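The Back Bedroom

Trinh Mạch had promised to have the room clear by four, and it was already past three when she went upstairs.
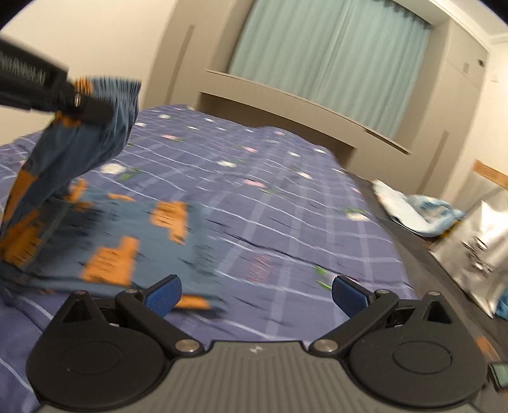
She began with the bed, as her mother had taught her. You cleared the bed first and then you had somewhere to put everything else. The pyjamas were the blue ones with the orange print. Her son had worn them most of the winter and left them behind when he moved to Sandach. She folded them in half, leg to leg, and then didn't know which pile they belonged to.

Gwilym Rees came up with two cups of tea and stood in the doorway.

"He'll want those," he said.

"He's twenty-three. He didn't take them."

"He forgot them."

She put them at the foot of the bed, away from both piles. Gwilym gave her a cup and looked for somewhere to set down his own. In the end he kept hold of it.

The new lodger was coming in April. She worked nights at Dhanial and had asked on the phone whether the room was quiet. Trinh had said it was. Afterwards she had stood in it with the door shut and listened, and heard the boiler and the 481 going up the hill. She thought she ought to have mentioned the bus.

"What are we asking?" Gwilym said.

"700."

"A month?"

"With bills."

He nodded. He had lived next door for nine years and had a key, and he had come to move the wardrobe. It wanted shifting away from the damp corner. They took an end each and walked it along the wall, stopping once for Gwilym's knee. Behind it were a sock and a school letter about swimming.

Trinh read the letter through. It asked for a towel, a hat and a signed slip, and the slip was still attached.

"Did he go?" Gwilym asked.

"I don't remember. He can swim, so he must have gone at some point."

She pulled the plaid bedspread straight and smoothed it towards the headboard with the flat of her hand. Then she rang Sandach. It went to the message, so she said it was only her, and did he want his pyjamas posted.

Gwilym took the cups down. She heard him run the tap.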